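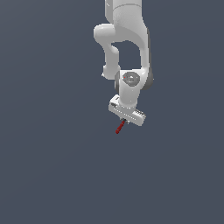
Stiria Visitor Reviews: data card

Version 3. Maintained by the Jetotum project.

What it holds

A table of 1000 short reviews left by people who stayed in guest houses in the Stiria valley. Each row has the review text, a star rating, the month of the stay and the type of lodging. The reviews were copied from the Cleltorine booking site with its permission, and names were stripped out before we got them.

The set is often passed around as a measure of how happy tourists are in Stiria. We doubt it is any such thing. It records what some guests chose to type after being sent two reminder emails and a discount code. People who had a dull but decent week mostly don't write.

Files

reviews.csv – the main table
lodgings.csv – one line per guest house, with village and number of rooms
changes.txt – what differs from earlier versions

Known problems

The star ratings lean heavily towards five. Hosts can ask Cleltorine to take down a review they think unfair, and we were not told how often this works. Treat any average built on the ratings with suspicion.

Month of stay is missing for 11 of the guest houses, all in the village of Seixas. The field was left blank in the export and we have not filled it in by guesswork. An earlier version did, badly, and put a good many walking holidays in January.

"Eco" in the lodging type column is the host's own word. No one checked it.
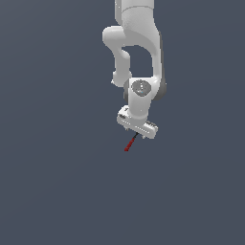

Category: Uses and limits

Fine for teaching, for trying out text sorting, or for looking at which complaints turn up (parking, thin walls, breakfast ending too early). We would not use it to plan a bus route or to argue for a new car park, though both have been tried.

Reviews under 15 words were dropped by Cleltorine before the export. That removes most of the grumpy ones, in our view, but we can't prove it.

Corrections

Send the row number and the wrong value to the Jetotum list. Please don't send new reviews. We check the list in October and again in spring.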